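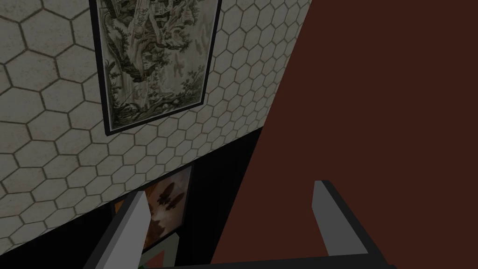 I've had a tablet living in my kitchen for four years now, and after killing one and nearly killing the second I have some opinions about how to keep these things going! Most of this works for phones too.

First, the battery. Mine used to sit on the charger day and night because I wanted it ready for recipes, and by January the back had started to bulge. Bad sign. If yours does that, stop charging it and take it to a battery drop-off (please don't poke at it). The replacement is a secondhand Haltel, and I keep it on a cheap plug-in timer that gives it 2 hours a day. If your tablet has a setting that stops the charge at 80 percent, turn that on and skip the timer.

Grease is the other thing. I was wiping the screen with the same spray I use on the counters, which took the coating right off one corner. Now it's a barely damp microfiber cloth, then a dry one. For dough days I slide the whole tablet into a zip-top freezer bag, squeeze the air out and tap through the plastic. Works fine unless the bag gets flour inside, and then it's like looking through fog.

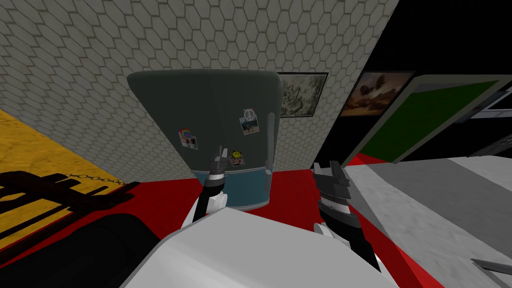 Storage fills up faster than you'd think, especially on the cheaper models. I went through mine last week and found 262 screenshots of recipes, half of them the same banana bread. My friend Xiuying Jia got me to put them all in one shared folder, so now I can pull up her dumpling filling at the store and she can see my soups. Clear out the downloads while you're at it, plus any app you haven't opened since you got the thing.

Set the screen timeout longer when you cook. Mine's at 11 minutes, long enough to chop an onion and find my place again. Just remember to put it back after, or the battery's gone by dinner!

For a stand, I've tried the fancy Borora one with the bendy neck and it droops. A plate rack from the thrift store holds the tablet at a better angle and goes in the dishwasher. Keep it well back from the burners, steam gets into the charging port. If the port's linty, power off and use a dry wooden toothpick, gently.

Next up is getting the speaker to sound less like a tin can. I've got a mixing bowl trick I want to try first.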